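ハンドグリッパー比較検討 第8回打ち合わせ 議事録

2026年10月11日
出席:Jessie Baird(進行)、評価班、制御班、書記
欠席:調達班(見積もりが届くまで出ない、との連絡あり)

1.前回議事録の確認
異議なし。「指先」と「爪」の表記揺れは今回も統一に至らず、次回へ。通算で三度目の持ち越し。

2.比較対象
手持ち型グリッパーの指先パッド2種、Keka(曲面、内側に溝あり)とPlomari(平面)。制御器はIşıkで固定する。Bairdより、制御器まで同時に替えると7月の二の舞になるとの発言。7月を知る者は全員うなずき、知らない者もつられてうなずいた。

3.キッチン課題の進捗
収録は累計1055本。うち24本は時刻同期のずれにより除外。制御班は「ずれは仕様の範囲内」、評価班は「その仕様書を見たことがない」と述べ、議論は平行線のまま次に移った。 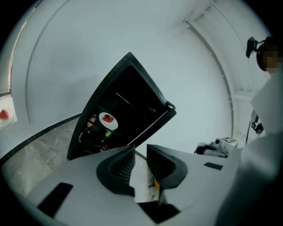 Kekaの評価は、冷蔵庫課題を主軸に据えることで合意。棚の奥行きと扉の開き角が手首の姿勢を縛るため、机上の積み木より差が出やすいというのが評価班の主張である。対象物の順番も議論した。上段のいちごの皿は、皿ごと運ぶのか一粒ずつつまむのかで意見が割れ、まず金色の蓋の小瓶、次に下段の緑の瓶、いちごは最後と決めた。評価班の一人が「最後まで残っていればの話」と発言し、議事録に残すよう求めたので残す。ガラス棚の反射が手先カメラの位置推定に響くかどうかは、制御班がログを確認する。

4.Plomariについて
平面パッドは皿の縁に弱いのではないかとの懸念。Vodhamの担当者に問い合わせたところ、返答は製品カタログの再送であった。同じ課題を同じ順番で行い、把持のやり直し回数で比べる。「やり直し」の定義に二十分を費やし、指が一度離れたら一回と数える。

5.宿題
・除外分の再同期を試す(制御班)
・Plomariのパッド交換手順を一枚にまとめる(評価班)
・仕様書の所在を突き止める(制御班、期限は制御班の希望により未定)

次回の日程は調達班の出欠を待って連絡する。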